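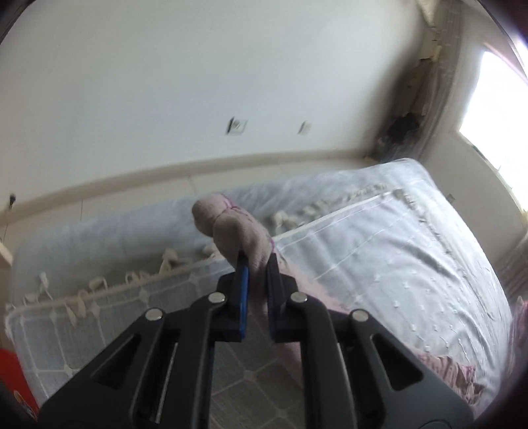 Kaede Ebihara
Section moderator, Handheld Tools and Data

Thread: Bedding tasks, proposed wording for the good practice sheet

24 April 2019

The sheet we all work from was written for table tasks and says next to nothing about beds. Several people have asked for a section on soft goods, so this is a draft. The working title is the Oto sheet, after the folder it lives in. Please comment on the wording and leave the numbering to me.

1. Pinch a fold, never a single layer at the hem. Ruffles and gathered trim are not to be used as a grip point unless the task card names them.
2. Both fingertips stay in view from approach to release.
3. If the cover underneath has ties, loops or tufts, check before closing that none of them is between the fingertips.
4. Lift straight up first, then move across. No dragging over quilting.
5. Fixed things near the bed, such as wall sockets and curtains, are to be written on the room card before the first take.
6. An episode on a bed runs for 30 seconds at most. Longer tasks are split.

The pink piece over the quilted cover is the sort of grip I have in mind for rule 1. The fold is between the tips and the ruffle is left lying on the bed.

maes_bench wrote:

Fine with 1 to 5. Rule 6 I don't agree with. You can't straighten a quilted cover in 30 seconds with one gripper, and if you split it you get a lot of episodes that start halfway through a fold. Whoever trains on that has to stitch them back together. We went through our October set and 442 of the 855 bed episodes were over the limit you want. I'm not throwing those out.

Kaede Ebihara wrote:

You wouldn't have to. It would apply to new work only. I should have put that in.

Cremilda Lopes wrote:

I do the checking at Rernmont, so I look at these after the fact. Two things.

Rule 2 needs to say what "in view" means. With a lens this wide the tips are nearly always visible somewhere. What I need is the gap between them and the bit of cloth going into it. If the cloth balloons up over the tips I can't tell what is held and what is just resting there. I would write "the point of contact stays visible".

Rule 4 is good but people will lift too fast. When the tool is swung about, the background smears and I lose the edge of the bed. Can we have "slowly" in there?

tallis40 wrote:

"Slowly" is not a rule. Either give a speed or leave it out. Every sheet I've worked to that said slowly or carefully ended up with each person doing it their own way and all of them sure they were following it.

Cremilda Lopes wrote:

Then give a height and a time. Lift to 40 centimetres in no less than two seconds. I'd be happy with that.

tallis40 wrote:

That I can follow. 40 is high for a small piece, though. Half of that clears any quilt I've handled.

Kaede Ebihara wrote:

I'll put it as "clear of the cover, taking at least two seconds" and leave the height to the task card. A duvet and a doll's dress don't need the same lift.

Cremilda, your wording for rule 2 goes in as it stands.

dovecote_lab wrote:

New here. Does rule 3 cover trim on the thing being picked up, or only on what's underneath? We had a seam catch on a pivot pin last month and it pulled the stitching out when the arms opened. It doesn't fall under any of these as far as I can see.

maes_bench wrote:

Same has happened to us, with a loop. I'd add a line about loose threads and keeping cloth off the linkage. Adatano's own bench notes have one, something like "cloth touches the fingertips and nothing else". Too strict for a bed, as big pieces always flop against the arms.

Kaede Ebihara wrote:

Rule 3 was meant for what's underneath. I'll add 3b: before opening, check that no seam, thread or loop is caught on the pins or bars. Touching is allowed, catching is not.

dovecote_lab wrote:

That would have saved us a pillowcase. Thanks.

maes_bench wrote:

Still waiting on rule 6.

Kaede Ebihara wrote:

Revised: "An episode on a bed should be 30 seconds or less. Where the task can't be done in that time, record it whole and mark it long on the room card." Does that do?

maes_bench wrote:

Yes, I can live with that.

Cremilda Lopes wrote:

I'd have kept the limit — long takes are where I find most of the faults. But if they are marked I can check them first. Please put the mark at the top of the card and not in the notes box, which half the cards come in without.

Kaede Ebihara wrote:

Top of the card. I'll post the second draft in this thread, so hold any further comments for that one.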